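About Storkutier

Storkutier is a residential and day school of practical cookery and household management. We admit adults of all ages and at every level of experience, including those who have never cooked for themselves and those returning to work in a professional kitchen after an absence. The school is independent, and its governing body meets each October to approve the syllabus for the year ahead.
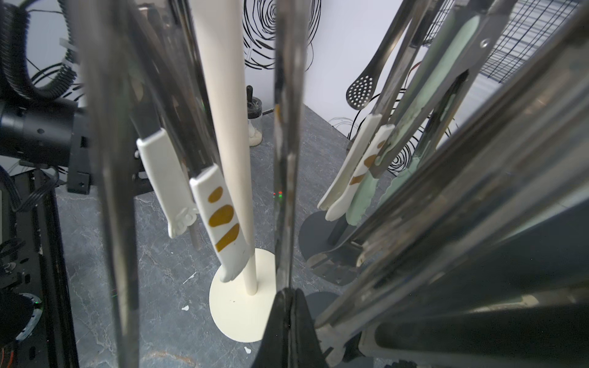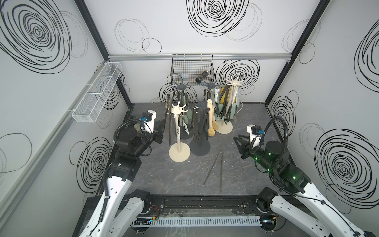

Teaching at Storkutier rests on the principle that a student should know the tools of the kitchen before being asked to use them in haste. Each course therefore begins with a morning devoted to equipment, led by our Head of Practical Studies, Radymyr Horobets. Students learn to choose between a solid and a slotted spatula, to hold tongs correctly, and to judge whether a handle suits the size of their own hand. We favour open storage throughout the school. Upright stands with a round base and a ring of hooks at the top allow spatulas, tongs and spoons to hang where they may be reached, and a cream stand among the dark grey ones is easily named when an instructor asks for something to be fetched. The less solemn items have their place as well: the white spatulas with mustard-brown spots are requested by name by our younger day students, and we have seen no reason to replace them with plainer ones.

Our History

The school was established by Lucinda Benavides, who had taught cookery in evening institutes and found that her students were often held back by the state of their kitchens at home. Drawers would not close, knives were kept with corkscrews, and the one good spoon could not be found. Her first prospectus offered a single course under the title Order and Supper. It was fully subscribed, and was repeated the following spring with a second instructor.

Mrs Benavides remained Principal until her retirement. She was succeeded by Ansel Ferreira, who holds the post today. Under Mr Ferreira the school has added its residential wing, a teaching larder and the Sýkora Room, a small library of cookery books and household manuals which is open to all enrolled students during the day. The original course is still taught, although its title has been changed to Foundations.

What We Teach

The syllabus is arranged in 8 courses, each of which may be taken separately.

Foundations is recommended for all new students. It covers the care of equipment, safe use of knives, basic methods of cooking and the planning of a week's meals. Students prepare and eat their own lunch each day from the second day onwards.

The Working Kitchen is intended for those who cook for groups, such as clubs, small guest houses and places of worship. It deals with quantities, timing, food hygiene and the division of work between several people.

The Ordered Kitchen is concerned with storage. Students bring a plan of their own kitchen, drawn to scale, and revise it under supervision. Particular attention is given to the distance between the hob and the tools used at it – in most of the plans submitted to us, this distance is too great. Tamer Sayegh, who teaches the course, asks students to keep a written record of every utensil they use at home in the fortnight before they arrive. A utensil which does not appear in the record is not necessarily discarded, but it is moved further from the hob.

Further courses are offered in bread and pastry, preserving, cookery for one, cookery for those with reduced grip or mobility, and the repair and maintenance of kitchen goods. Full particulars are given in the prospectus.

Care of Equipment

All students share responsibility for the equipment they use. At the close of each session, tools are washed, dried by hand and returned to the stand from which they were taken. Wooden items are dried apart from the others and oiled at the end of each course. Silicone items are inspected for splits and withdrawn where any are found. Tongs are tested by opening and closing them fully before they are hung up.

Stands are not to be moved while loaded. Heavier items should be shared between opposite hooks, so that the weight does not fall on one side of the base.

Our Staff

Ansel Ferreira, Principal
Radymyr Horobets, Head of Practical Studies
Tamer Sayegh, Tutor in Storage and Kitchen Planning
Barrett Marchetti, Registrar and Bursar

The teaching staff are supported by visiting tutors, who are appointed for the length of a course. Lucinda Benavides continues to give the opening address each autumn.

Admission and Fees

Applications are considered throughout the year. No formal qualifications are required for any course except The Working Kitchen, for which applicants must first have completed Foundations or be able to show equivalent experience. Classes are limited to 11 students. Places are offered in the order in which completed applications are received.

Fees include all ingredients, the use of equipment and a printed course book. Residential students are accommodated in single rooms at Prilo House, a short walk from the teaching kitchens, and take breakfast and supper there. A limited number of reduced-fee places is available on each course. Applicants who wish to be considered for one should say so in their covering letter, and need not give reasons at that stage.

Visiting the School

Prospective students are welcome to visit by appointment. Visits include the teaching kitchens, the larder and the Sýkora Room, and visitors may observe part of a class with the agreement of the tutor. Flat shoes should be worn and long hair tied back. Enquiries should be addressed to Barrett Marchetti at the school office, Storkutier, 93 Pusota Road.

This page was last revised on 5 February 2023.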